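Matte or satin topcoat for a white work surface?
Finishes and Coatings, May 2024

flondedis
Repainting a bench top in white. The old coat yellowed and marked easily. I have Durrani waterborne clear in both matte and satin. Which one holds up to daily wiping?

plikside_102
Satin. Matte has more flattening agent in it and burnishes where you wipe it. You end up with shiny patches in the middle and dull corners.

deveo415
Disagree. Satin under a bright overhead light gives you glare, and small parts are harder to pick out against it. I have used matte for 3 years. Burnishing comes from scrubbing with dry paper towels. Damp cloth, mild dish soap, no abrasive.

plikside_102
That depends on the lamp position. Move the light off to the side and the glare goes away. Burnished matte can't be fixed without recoating.

flondedis
Light position is fixed here. How long before I can put things on it?

deveo415
Wait 14 days before leaving anything standing on it. Dry to the touch is not cured. Rubber feet will leave rings, and tape left on a fresh coat can lift it.

plikside_102
Agreed on the cure time. I would still do a test board with both.

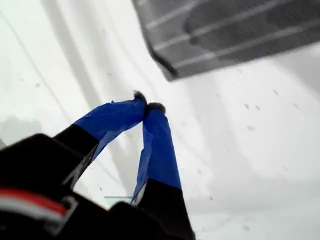

flondedis
Went with matte, two thin coats, sanded lightly between them. Pale white under the light, and the dark tips and blue tape stand out well against it. Test board in satin is still curing. I will wipe both daily and compare in August.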